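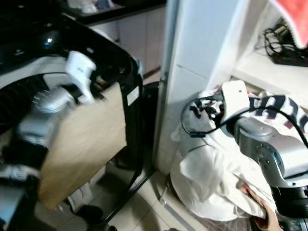 Left gripper on the top edge of the panel, right gripper in the pile.

Drumstead two-arm kit, loan evaluation, June. Laundry corner, top loader.

Scope of this entry: whether the kit as quoted can do the pick-and-load job without us rebuilding half of it. Price and lease terms are in the purchasing folder and are left out. So is the navigation base, which Drumstead quotes separately.

What came in the crates: two arms, two controllers, head camera and mount, the Brudum control software on a license dongle, and a set of Grandetti fingers. The manual covers the arms well and the fingers hardly at all. Finger torque limits are given for rigid parts only. For cloth we started at the lowest preset and went up one step at a time until a wet towel stopped slipping. Write the preset on the log sheet every time; the software does not store it with the run.

Setup took longer than the quote suggests. The arms were mounted and level before lunch. Hand-eye calibration was not. Brudum asks for 12 poses per arm and rejects the whole set if one of them fails, without saying which. On the left arm I got through on the third attempt, after slowing the moves between poses. The right passed first time.

Cable routing is the weak point. The gripper cable leaves the wrist with no strain relief and has enough slack to loop over whatever the hand is working on. On the left that means the rim of the washer, on the right the clothes. Drumstead sells a sleeve, extra cost, part not in stock. Tape and a hook-and-loop strap at the elbow would probably do, but check wrist roll at both ends of travel before tightening anything. 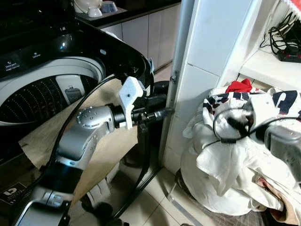
Page last changed in June, revision 2.

Reach: the left arm gets over the front of the machine with the lid open, and the wrist can still turn. Straight down into the drum is harder. The elbow runs out of range before the fingers reach the bottom, and the planner then offers a route that swings the forearm out toward the wall. I have set a keep-out plane at the tile face and another one at the lid. Do not delete them to get a plan through. If it will not solve, move the base.

The planner does not know about cloth. Anything hanging over the front of the washer is treated as free space or as a solid block, depending on the depth threshold. The factory threshold gives free space. I changed it on the left arm only, so the two arms now disagree about the same piece of fabric. To be fixed in the shared profile.

Depth on the shiny black parts of the machine is poor. Holes in the point cloud along the control panel, worse with the overhead light on. Matte tape on the rim as a reference helped enough to continue. The perforated tub is less of a problem than I expected; it comes back noisy but closed.

Timing. The motion loop is advertised as steady under load. I logged command-to-motion delay over 200 moves with both arms live, and the worst case was 30 ms. Acceptable for this job. With the camera stream being recorded to the same machine it gets uneven, so record on the second computer.

Fingers. The Grandetti set has a flat inner face with no texture. Fine on folded edges and seams, poor on thin mesh, which slides out during the lift. Orozco makes a rubber-faced alternative with the same hole spacing. Asked them for a sample pair — reply says it ships without screws, so order those at the same time. 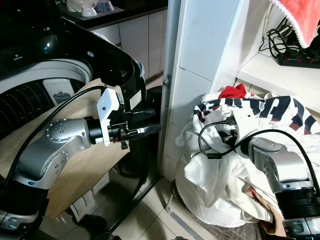
Collision stop behaves well on hard contact and badly on soft. Pushing into a heap of clothes, the arm keeps going until the force builds up against the floor, and only then does it trip. Recovery backs out along the entry path, which drags the top garment along if the fingers are still closed. There is an option to open before retreat. It is off by default and sits under Advanced, second page. Turn it on for both arms.

Brudum's teaching mode is the best part of the package. Light to move by hand, no drift at rest, and a recorded path can be trimmed without recording it again. Two-arm playback starts both sides together but does not keep them in step afterward, so any handover between hands needs a wait point added manually.

Still open:
Shared depth profile for both arms.
Strain relief at the wrists, ours or theirs.
Ask Drumstead for cloth settings in writing. Support has only given them by phone.
Repeat the drum-bottom reach test with the left base moved toward the machine.
Rubber-faced fingers on the mesh items, same preset as the flat ones.

Leave the controllers powered overnight if the runs continue the next day. A cold start loses the keep-out planes unless the profile was exported first, and I have lost them once already. Exported copy is on the shared drive under drumstead-loan.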